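Wipe-clean tablecloths: getting the creases out?

Home > Garden and Outdoors > Parties and Events

yesenia_c
Posted in June, 12 replies

Has anyone found a way of getting fold lines out of a thin plastic tablecloth? I'm doing tables for our street lunch and bought the red gingham sort from Jundel, the one that comes folded into a square the size of a paperback. I've had it on the table since yesterday and it still looks like a road map. It also rides up at the front where it hangs over.

I don't want to spend much more. The budget for the whole lunch is 80 pounds and most of that has gone on food. Tables are ordinary folding ones, and there'll be a rattan-type screen round the back to hide the bins.

Rigoberto B
Tumble dryer, lowest setting, five minutes, with a damp towel. Take it out the second it stops and lay it flat.

Roxana_Restrepo
Please don't put thin plastic in a tumble dryer. I did it with a shower curtain liner and spent an evening picking bits off the drum. If it's the proper vinyl with a fabric back you might get away with it, but the cheap Jundel one has no backing.

Rigoberto B
Mine had no backing and it was fine. Lowest setting, as I said.

Roxana_Restrepo
Then you were lucky, or your dryer runs cool. The packet on mine said keep away from heat.

ulises.m
Hairdryer on medium, held well back, and smooth it with your other hand as you go. Start in the middle and work out. It won't get rid of every line but it takes the worst of them down. Do it on the table it's going on, otherwise you fold it up again to carry it and you're back where you started.

For the riding up, use clips. The Folten ones are sprung steel and fit up to a fairly thick top. The plastic ones snap.

yesenia_c
Thanks. Tried the hairdryer on one corner and it's better. Will do the rest tonight. Are four clips enough for a six foot table?

ulises.m
Six. One at each corner and one in the middle of each long side.

Ah-rin Ryu
I'd leave the creases alone. I put the same kind of cloth out for the children's table last summer and once there were things on it I stopped noticing. The check hides a lot. A plain colour is much worse, I had a plain navy one and every fold showed white.

I had a trial run at the weekend for this year's, with the woven screen round the back and sides. Just a few of the bits that will be out: a green cup, a lanyard with a clear card holder, a blue and white packet, one of those spouted pouches and a pump water gun in lime green and light blue. You can see the wrinkles in the cloth, mostly near the front edge. I've not ironed or heated it at all.
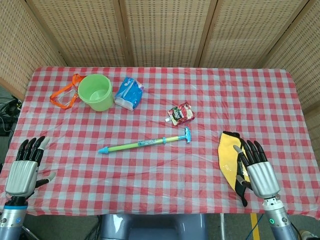 Roxana_Restrepo
Are you giving every child a water gun? We had them two years ago and I had to replace most of the sandwiches. If you're using them, keep them in a bucket well away from the food and bring them out after everyone has eaten.

Ah-rin Ryu
One each, yes, but they'll be handed out at 3 when the plates have been cleared. The pump ones don't leak the way the trigger ones do. I have had Tonix ones with a trigger and they dripped from the minute they were filled.

The lanyards are for names. We get cousins and school friends and I can never remember who belongs to which house. Paper slips in the plastic holders, written in biro. Felt tip runs if it gets wet.

Rigoberto B
Lanyards on small children running about? I'd use stickers.

Ah-rin Ryu
Get the ones with a breakaway catch at the back of the neck. Stickers lasted ten minutes at ours and then we were peeling them off the patio.

Rigoberto B
Fair enough on the catch. I'd still not put one on anybody under five.

ulises.m
Agree with Rigoberto on that. For the little ones, pin the slip to the back of the T-shirt.

yesenia_c
I hadn't thought about names at all. There'll be a good few people I don't know, so I might do it for the adults as well. Where do you buy the holders?

Ah-rin Ryu
Mohammadi, the stationery place by the station. They do bags of 12. Check the size before you cut your paper, mine came up smaller than I expected and I had to trim the lot.

Roxana_Restrepo
Back to the tablecloth for a minute. Whatever you do with the creases, put something with weight at the ends if it's outside. Empty plastic cups and packets won't hold it down. I fill two 500 ml bottles with water and stand one at each end, and people drink them later.

Rigoberto B
Or clips, as already mentioned.

Roxana_Restrepo
Clips hold the edge. They don't stop the wind getting under the middle and lifting the drinks.

yesenia_c
I'll do both. How do you all stop the screen going over? Mine is quite light and it's the thing I'm most worried about now.

ulises.m
Don't open it out straight. Keep a good angle at each fold and bring the ends round the sides of the table. Then cable tie it to the table legs at the bottom, two ties each side.

yesenia_c
Cable ties bought. Rest of the tablecloth done with the hairdryer. There's still one line down the middle and I'm putting the salad on it.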